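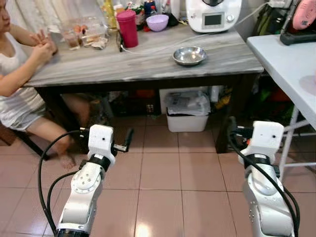
Figure 1. Two-arm setup at the kitchen table, with a person seated at the left.

3. Do the rules fit the room?

Our task was to check the Hallumach home safety checklist against a real kitchen session. The checklist has 84 items. We went in expecting to tick most of them, and I came out doubting that it was written for homes at all.

Take item 8, "keep persons outside the working area." Nothing marks that area. A factory cell has a fence or a painted line. A kitchen table has a chair next to it, and someone sits down. The Cinum guide handles this by asking for a gap of 150 cm, which would put the chair in the hallway in most apartments we know.
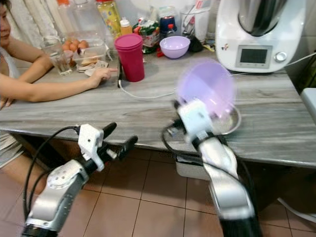
Loose cables are the second weak spot. The checklist says they must be "managed" and leaves it there. Does a charging cable lying across the table count? Two of us said yes, one said no, and the wording backs up both answers.

We also read the Frade incident log from the Histon lab, nearly 839 entries. It sorts them by robot part and never says where people were sitting, so we couldn't use it to test any distance rule.

What we would change first: name a stop button holder for every session, define the reach of each arm with tape, and drop the word "managed." We have not tested whether tape helps. It may just get ignored like the rest.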